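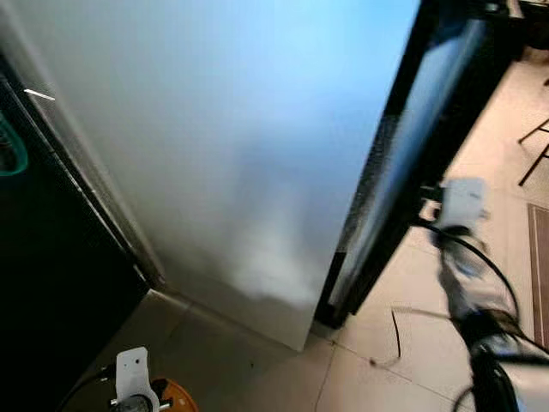 4. Measuring what an appliance really uses

The Kohlhase plug-in meter shows watts, hours and total kilowatt-hours. The label on your appliance gives a yearly figure too, and we suggest you treat it as a hopeful guess. Start with whatever runs day and night. Brushed metal with cloudy smudges on it, as on the panel shown with this section, tells you nothing about power use, whatever the showroom said.

1. Unplug the appliance. Plug the meter into the wall, then the appliance into the meter.
2. Hold RESET until the display clears.
3. Leave everything in place for 7 days. A one-hour reading is close to worthless. 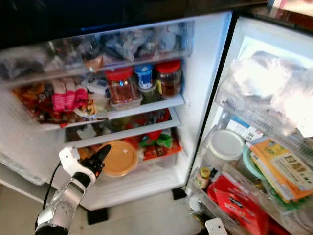

Fig. 4-2. Refrigerator, door open, shelves packed.

Note: Use the appliance as you always do. People who suddenly behave well for a week get a lovely number and the same old bill.

4. Write down the total and multiply by 52.

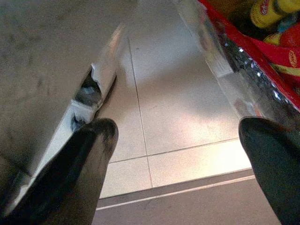 5. Compare the result with the label. Our test unit in Rarnitville came to 728 kWh a year, well over what its label promised. We would not call that unusual.

Caution: Never plug the meter into a power strip or a second meter.
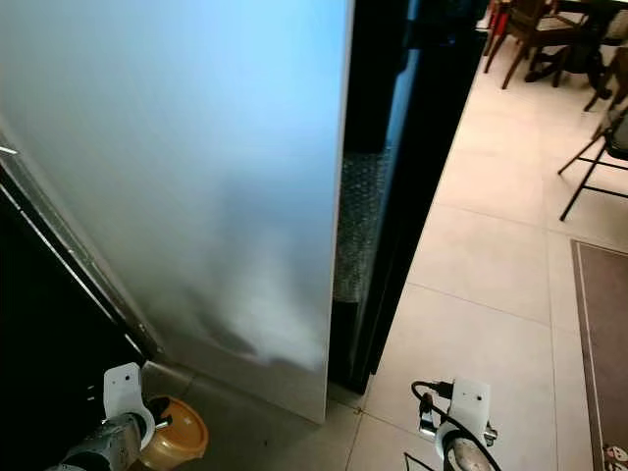 Ute Baumgart wrote from Dremness that her meter disagreed with the Treller model by 2 percent, and asked which one to believe. Neither, fully. Both are good enough to find a greedy appliance, and neither should be used to argue with the power company.

6. If the display shows Err, repeat from step 1.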